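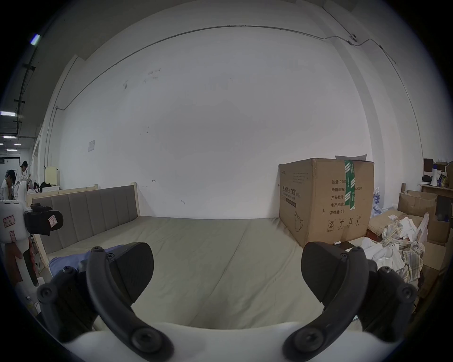
Die Mauersegler sind wieder weg. Gestern Abend flogen noch ein paar über dem Hof, heute war der Himmel leer, und so ist es jedes Jahr: Den letzten Tag merkt man erst hinterher. Ich schreibe trotzdem auf, wie der Sommer an unserer Hauswand war, damit ich es im nächsten Jahr vergleichen kann.

Angekommen sind die ersten Anfang Mai, an einem kühlen Abend mit Wind. Sie flogen mehrmals dicht an der Traufe vorbei, ohne einzufliegen. Das machen sie am Anfang immer so. Nach meiner Beobachtung dauert es bei gutem Wetter nur kurz, bis die alten Plätze besetzt sind, bei Regen verschwinden sie noch einmal für Tage. In der zweiten Maihälfte war es nass, und ich habe kaum einen gesehen.

An der Ostseite hängen 2 Kästen, beide Modell Arlow, beide direkt unter dem Dachüberstand. Der linke ist seit Jahren bewohnt. Der rechte war bisher leer, wenn man von den Haussperlingen absieht, die ihn im Frühjahr mit Halmen und Federn vollstopfen. Ich habe ihn im März gereinigt und das Einflugloch bis Ende April mit einem Lappen verschlossen gehalten. Das hat geholfen. Die Sperlinge sind in den Efeu beim Nachbarn gezogen, und im Juni flog am rechten Kasten zum ersten Mal ein Segler ein.

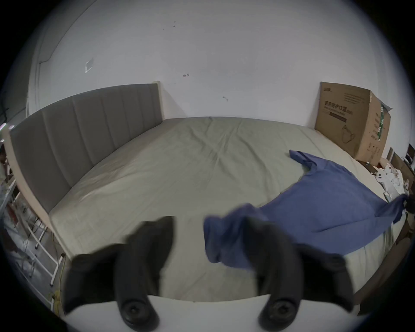

Gebrütet wurde dort wohl nicht. Es waren vermutlich Jungvögel aus dem Vorjahr oder dem Jahr davor, die sich einen Platz suchen und ihn erst später nutzen. Mauersegler brüten meist erst mit zwei oder drei Jahren. Bis dahin sind sie fast ununterbrochen in der Luft, auch nachts. Für das nächste Jahr bin ich also vorsichtig zuversichtlich.

Im linken Kasten waren Junge, das war ab Ende Juni zu hören. Wie viele, weiß ich nicht, eine Kamera habe ich nicht eingebaut und möchte das auch nicht. Gefüttert wurde in großen Abständen. Die Altvögel sammeln Insekten und Spinnen im Flug, bringen sie als Ballen im Kehlsack und sind nach wenigen Sekunden wieder draußen. Wer nur kurz hinschaut, hält den Kasten für unbewohnt. Bei der Sanierung am Brandes-Block vor ein paar Jahren ist genau das passiert, das Gerüst stand mitten in der Brutzeit vor den Löchern.
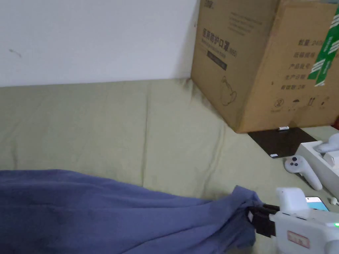 Verwechselt werden die Segler bei uns ständig mit Schwalben. Im Flug sind die Flügel länger und sichelförmig, der Schwanz ist nur schwach gegabelt und das Gefieder bis auf die helle Kehle rußbraun. Mehlschwalben haben eine weiße Unterseite und einen weißen Bürzel. Am einfachsten ist der Ruf, ein hohes, schrilles Srieh, das man auch bei geschlossenem Fenster hört.

Zu den Kästen noch, danach wurde ich gefragt: Freier Anflug ist wichtiger als die Himmelsrichtung, nur pralle Südsonne sollte man meiden. Unter dem Loch braucht es ein paar Meter Luft, die Vögel lassen sich beim Abflug fallen. Nistmaterial lege ich keines hinein.

Es folgen noch meine Notizen von unterwegs, unverändert abgeschrieben.
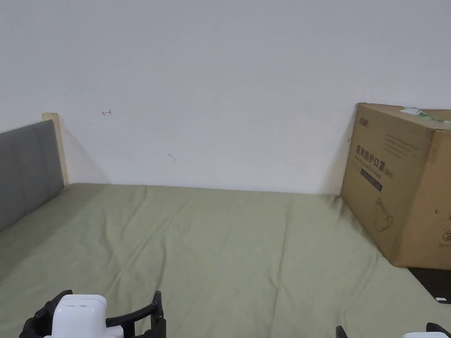
Grimau, im Juli

Abends am Kirchturm, windstill und warm. Ein großer Trupp kreist um die Haube, immer in derselben Richtung, und schraubt sich gegen zehn Uhr so hoch, dass ich ihn auch mit dem Fernglas verliere. Am Schallladen auf der Nordseite zwei Einflüge kurz hintereinander. Dohlen sitzen daneben und kümmern sich nicht darum. Auf der Wiese hinter dem Friedhof wurde gemäht, darüber jagen Rauchschwalben, die Segler bleiben deutlich höher. Morgen früh noch einmal hin, falls es trocken bleibt.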